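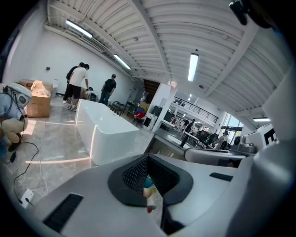
Kulora wrote back asking whether the tub goes in before the boxes are cleared or after, and could we please put it in the readme this time. So – after. Boxes first, tub last.

Projects > Pavness > Bathroom display > README

December 2025, Pavness display team

## What's in the folder

- 13 bath sheets, one per model
- floor plan, November version (old one is in /Ritska, ignore it)
- 200 price labels, not cut yet

## Setting out

Freestanding baths only. Leave room to walk right round, peple want to see the far end.

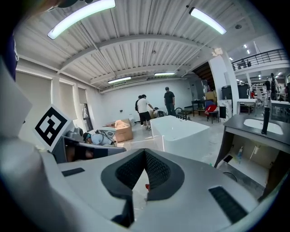

Taps stay with their own bath – Bratu ones are in a seperate list, rows 6 and 7. Flatten the cardboard afterwards.

Still to do: waste fittings, lighting notes.

Contact: Pavness display desk | Back to top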